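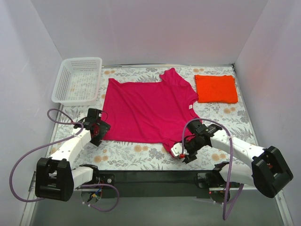
Section 7. Folding T-Shirts on the Mat

7.1 Scope

This section covers folding short garments on a flat mat and placing them in the open basket. It applies to T-shirts and to plain cloths of similar weight. For knitwear and items with buttons, see Section 8.

7.2 Preparing the surface

1. Lay the Relten mat on the tabletop with one long edge against the back wall. Smooth it toward the front.

2. Set the basket in the back-left corner. A slight angle to the wall is acceptable.

3. Keep the back-right corner for folded cloths. Place each one clear of the area where the shirt will be spread.

4. Check that the center of the mat is clear.

Note: A printed mat may be used. The pattern can serve as a guide for lining up hems. Choose one motif near the center and use it for the whole batch.

7.3 Spreading the shirt

1. Place the shirt in the center of the mat with the neckline toward the back wall.

2. Draw out both sleeves.

3. Take the hem by its lower corners and pull it toward the front until the body lies flat.

4. If the shirt sits askew, correct the shoulders first and then the hem.

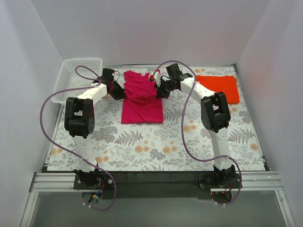

5. Pinch the fabric near the shoulders and draw out any remaining wrinkles. Light wrinkles do not affect the fold.

6. Confirm that the hem is straight and faces the front edge of the mat.

Caution: Do not pull on tags or side seams. Thin jersey can stretch out of shape.

7.4 Folding

1. Fold each side in to the center line, sleeves included.

2. Bring the hem up to the neckline.

3. Fold once more in the same direction. Press flat for 2 seconds.
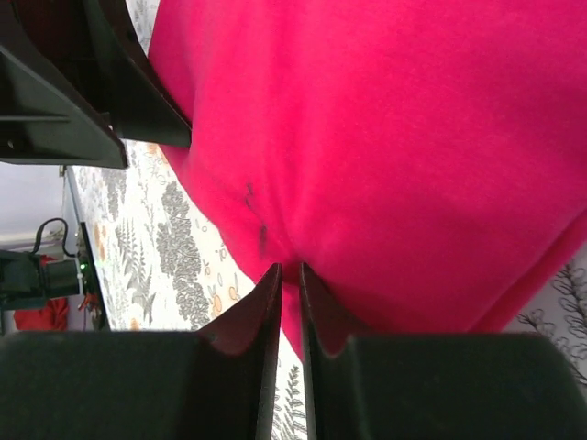
4. When lifting fabric, grip the fold itself and keep clear of the mat. Lift only as far as needed to clear the layer underneath.

5. Look along the creases for dark marks. Set marked garments aside for washing before they go into the basket.

Note: Thick or fuzzy fabric forms a rounded fold that may open again. Repeat the press in step 3.

7.5 Loading the basket

1. Place folded shirts in the basket with the last fold facing up.

2. Do not fill above the rim.

3. Put folded cloths in last.

Replacement mats are listed in the Sterberg parts sheet under item 704.

Section revised July 4, 2026. Text: Suqin Peng. Checked: Lingyun Xue.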